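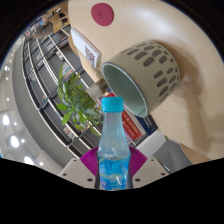

**Does the Konell mug hold enough for a proper morning coffee?**

It holds plenty, and I've had more than 36 coffees out of mine to be sure!

I love this mug. The dark grey dots give it a bit of character, and the mint-green glaze inside is my favourite colour on anything (my kitchen proves it). The thin rim is lovely to drink from too. I do wish it were a bit lighter, but I've already ordered 2 more for December.

Quentin Bailly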